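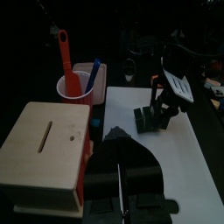

Robots have rules too. Not rules like "no running in the hall," more like rules for the people who build them and the people who stand near them. Grown-ups call these safety standards. A standard is just a long list that lots of people agreed on, so a robot in one town gets treated as carefully as a robot in another. Take a robot with two grippers, the kind with one hand over a dark block and the other hand close by. Both hands can move. So one big rule is that the two hands have to share the table and not bump. Things like the red spatula and the blue stick standing up in their cup count as well, becuase anything tall is something an arm could knock over on its way past.

OK so who follows these rules? Everybody in the room. At the Paucar workshop, where kids can come and watch, there are 6 of them taped up by the door. Dalva Figueiredo wrote them out in big marker. They go like this.

Rule one. Know where the stop button is. Before anything gets switched on. It's big and red and you point at it so the others know you know.

Rule two. Stay behind the line. The line is yellow tape on the floor, 2 big steps from the table. The arm can't reach that far. Somebody measured with the arm stretched all the way out, and then added extra.

Rule three. Hands out when it's on. Even if it looks asleep! A robot standing still might only be waiting for its next instruction. You can't tell by looking.

Rule four. Slow first. A new job gets done at slow speed until it has gone right 18 times in a row. If it goes wrong on number 17? Back to one. Emerson Frota says this is the rule kids complain about most, and grown-ups too.

Rule five. Hair tied, sleeves up, no dangly stuff. Lanyards off.

Rule six. Say it out loud. "Starting!" before you start. "Stopped!" when it's stopped. Then wait for someone to say it back.

Why write it all down? People forget things, specially when they're excited. A list on the door doesn't get excited.

Now the robot's side. It has limits set inside it. How fast it may go, how hard it may squeeze, how far it may reach. If it feels a push it didn't expect, it should stop by itself. Engineers call that a protective stop. Good word to know. It doesn't mean the robot is broken, it means go and check what it touched.

Checking is a job too. Valquíria Vieira goes through a sheet every morning, 22 boxes to tick. Cables, screws, buttons, tape on the floor. One box not ticked and the robot stays off until it's fixed. No "just this once."

Try it at home, no robot needed. One person is the robot, eyes closed, moving a spoon slowly across the table. Plastic cups only pls. Another person is the stop button. When they say stop, you freeze. See how far the spoon went after the word. That bit of extra distance is why the tape is were it is.

Next visiting day at the workshop is 5th October. Closed shoes!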